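Oiling a tabletop, tung or hardwax?

mdijkstra
Kitchen table, bare for years. I was going to use plain tung oil but the drying time worries me. We eat at it every day.

torau319
Tung. Thin the first coat, wait a week between coats. Mine has had 6.

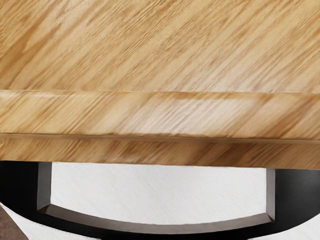

Light tan grain with a rounded front edge

naveed_m
Disagree. Hardwax is done in two coats and you can patch it later.

torau319
Patches show on pale wood.

naveed_m
Not if you sand the whole board lightly first.

mdijkstra
A week between coats is too long for us. I'll try hardwax on the underside first.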